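Jadosmont opens snack sorting table

The Jadosmont community pantry has moved its intake sorting to a large table covered in dark teal felt. Packaged snacks, jars and bagged bread are now separated there before shelving. The previous counter, in use until November, had a bare steel top.

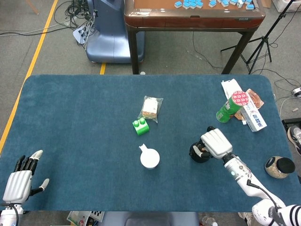
Felt reduces sliding and noise when cans and glass jars are set down, said Lech Walczak, who manages intake. Toys and other non-food items go to a separate bin. The pantry logged 941 items in the first month and has shelf space for 1153.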